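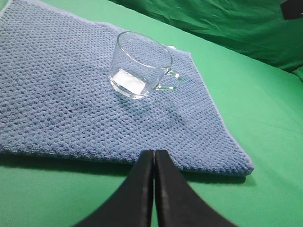
Speaker notes -- "Can it do the washing-up yet?"
Skirnham evening talk, December 27, 2022

Start with the question on the poster. Short answer up front so people can relax: a machine can do parts of the washing-up, in a place set out for it, with somebody close by. It can't come into your kitchen and get on with it.

Ask who has a dishwasher. Most hands will go up. Point out that the dishwasher does the scrubbing and leaves us the fiddly bits: clearing the table, loading, unloading, drying the ones with water in the bottom, putting away. Those are the jobs the talk is about.

## Why a mug is hard

Clear glass is awkward for cameras. A camera looking at a glass mug mostly gets whatever is behind the mug, plus a few bright spots off the lights. People cope because we have handled thousands of them and we know where the sides ought to be.

Then there's the handle. It's the obvious place to take hold, but it's narrow and it can point any way round. The fingers have to come in on either side of it, at the right height, and close hard enough to hold and no harder. Mention Fatima Adeleke's remark from the April meeting: a handle was designed for a hand, and a hand has a lot more going for it than two flat fingers.
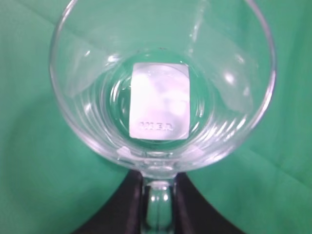 Squeezing is its own problem. With a tin or a wooden block you can grip too hard and get away with it. With glass you can't, and if you grip too lightly the weight of the base swings the whole thing round. Slow down here, people at the back always ask about breakages.

Soft things next. A towel has no fixed shape. Fold it and it is a different object as far as the software is concerned. Stand a mug on it and the mug may sit slightly off level, so the height you worked out beforehand is a bit wrong.

## What Lengyel does

Use the Lengyel workshop as the shop-floor example. Fidel Acuña ran a sorting job there on the Wotutska arm. 165 parts in a shift, all one shape, all arriving the same way up. It stopped 4 times and a person cleared it each time. For the workshop that was good enough to keep.

Then he tried mixed kitchenware on the same arm. 127 attempts, and he gave up on the glass for that round and went back to plastic beakers. No shame in it -- the job had changed and the arm hadn't.

Say plainly that these are his figures from his bench. Don't let anyone take them home as a general rule.

## Money and time

Akon's trial is the one to quote on speed. Their machine took 10 minutes to clear a small tray. A person does it while the kettle boils. Speed matters less at night in a canteen, when the machine can plod along, and a great deal in a family kitchen at half past seven.

Pause for questions here if the room is warm. Otherwise carry on to the one that always comes up.
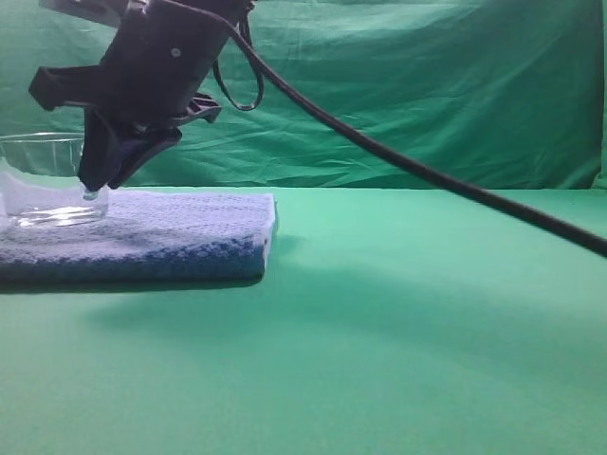

**Would you trust one with your good glasses?**

Not at present. I'd let it practise on cheap mugs, one at a time, with a towel underneath, and I'd keep the good ones in the cupboard.

Follow that with the care home point. Lifting a cup down from a shelf is a small job, but for some people it decides whether they can live alone. That's where I'd like the effort to go first, ahead of folding shirts.

Last slide is the contact list. Leave it up during tea. Remind them the chairs need stacking -- by hand.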